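About Sirnbridge

Sirnbridge advises manufacturers, laboratories and colleges on buying, budgeting for and siting robot equipment. We do not sell robots and we take no commission from those who do.

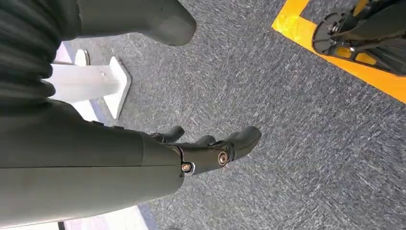 What we do

Most of our clients come to us with a quotation already in hand. The quotation covers the arm, the controller and usually the hand or gripper. It seldom covers the floor, the power supply, the stands, the spare parts or the hours of staff time needed before the equipment does useful work. Our job is to put figures against those items before an order is placed.

The work is divided into three services.

Requirements study. We spend up to four days on site, watching the task as it is done now and measuring the space. The client receives a written specification in ordinary language, with reach, payload, cycle time and access stated as numbers. Suppliers can be asked to quote against it directly.

Whole-life budget. We prepare a cost schedule covering purchase, delivery, installation, training, consumables, servicing and disposal. Each line carries a source: a quotation, a published price or our own estimate, marked as such. Clients may challenge any line and we will show the working.

Floor and layout planning. We mark out zones at full size before equipment arrives, using floor tape, and check them again once it is in position. Wheeled equipment is given its own marked area. Tape is cheap and can be lifted and relaid in an afternoon, and we would sooner find a clearance problem at that stage than after the cabling is fixed.

How we came about

The firm was set up by Valbona Vasić, who had spent several years in purchasing for a packaging company and had twice inherited robot cells bought by somebody else. Both had been chosen on the price of the arm. In one case the guarding and the revised electrical supply cost more than the arm did. She began by reviewing quotations for other companies on Monday evenings, and the practice grew from there.

We moved to our present premises in Butport when the original office could no longer take test equipment. The building has a carpeted trial area on the ground floor, a small workshop and a meeting room. A second office in Gavanach handles work for clients in the north and holds our library of past cost schedules.

In November we took over the maintenance planning business of Georgiou, a two-person practice that had worked alongside us on several projects. Its service records are now used in our budgets, with client details removed.

What we look at before recommending a purchase

Hands and grippers. A jointed hand will pick up a wider range of objects than a plain two-jaw gripper, and it has more parts to wear. We ask suppliers for the price and delivery time of a single replacement finger, a set of fingertips and a complete hand. If the supplier can offer only the complete hand, the budget has to allow for one. We also ask which fasteners the client's own staff may undo without affecting the warranty.

Covers and sleeves. Flexible covers over joints are treated as consumables. They should appear in the budget with a replacement interval and a part number. Where the supplier will not give an interval, we enter one of our own and say that we have done so.

Stands and bases. Fixed stands are simple to plan for. Anything on castors needs a parked position, a route to get there and a method of stopping it from rolling. Legs and outriggers often extend further than the footprint on the drawing suggests – we measure to the widest point and mark from there.

Flooring. Carpet, vinyl and sealed concrete each affect how a base sits and how easily it can be moved. Joins between two types of floor are noted on the plan, and we try to keep wheeled routes clear of them.

Staff time. This is the line most often left out. We count the hours for training, for programming, for routine checks and for covering the existing job while the new equipment is being commissioned. The total is then costed at the client's own rates.

What it costs

Enquiries and a first telephone call are free. A review of a single quotation is charged at £125 and covers one robot, its tooling and its immediate accessories. Larger studies are charged by the day at a rate agreed in writing beforehand, and travel is charged at cost.

Clients who have commissioned a study may use the trial area at Butport for £80 a half day. They may bring their own parts and fixtures. A member of our staff is present throughout and will operate the equipment.

We ask for payment within 35 days of invoice. Public bodies and colleges may ask for the invoice to be dated to suit their financial year, provided the work has been completed.

What we do not do

We do not carry out formal safety assessments, though we will read one and say whether the budget reflects it. We do not write robot programs for production use. We do not negotiate with suppliers on a client's behalf. We will sit in on the meeting if asked, and we will supply a list of points to raise.

We also decline work where the decision to buy has already been made and the study is wanted only to support it. A budget prepared in that way is of little use to the people who have to run the equipment afterwards.

Independence

Suppliers sometimes lend us equipment for trials. Loans are recorded, with dates, in a register that any client may read on request. Loaned equipment is returned at the end of the agreed period and is not bought by us at a discount. Members of staff may not hold shares in a company whose products they are assessing.

Getting in touch

Please send the quotation, a sketch of the floor area with dimensions, and a short note of what the equipment is meant to do. Photographs of the existing workplace are helpful. Enquiries for either office should go to Butport in the first instance, where they are read by Valbona Vasić and passed to whoever is best placed to reply.

This website uses cookies to remember your preferences and to measure visits. By continuing to browse you agree to our use of cookies. Accept | Manage settings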